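Moving the archive off spinning disks

The old backup box held 6 drives in a single pool, and scrub times had crept up to the point where one run overlapped the next. In June I replaced it with a pair of mirrored SSDs and a cold copy kept at Uzma Hayat's place.

Migration was a plain send and receive over the local network. The first pass stopped at 1,044 files with a checksum mismatch. All of them sat under one directory, Flostari, which I had copied years ago with a tool that dropped extended attributes. 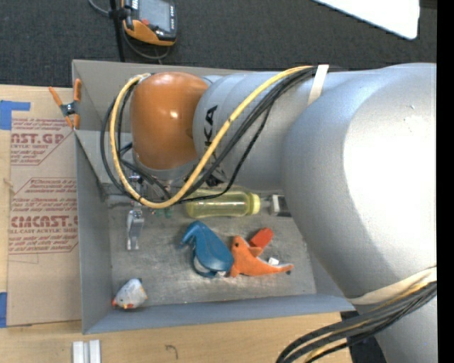 I restored that directory from the older set and ran the transfer again with compression on. No mismatches the second time. The script still logs every skipped file - I left that in on purpose.

Retention is now two monthly snapshots plus the dailies, with a quota of 100 GB on the scratch volume. Tsutomu Minami asked whether the dailies are worth keeping. For mail and source trees, yes. For photos, probably weekly is enough, and I'll change that when I next edit the config.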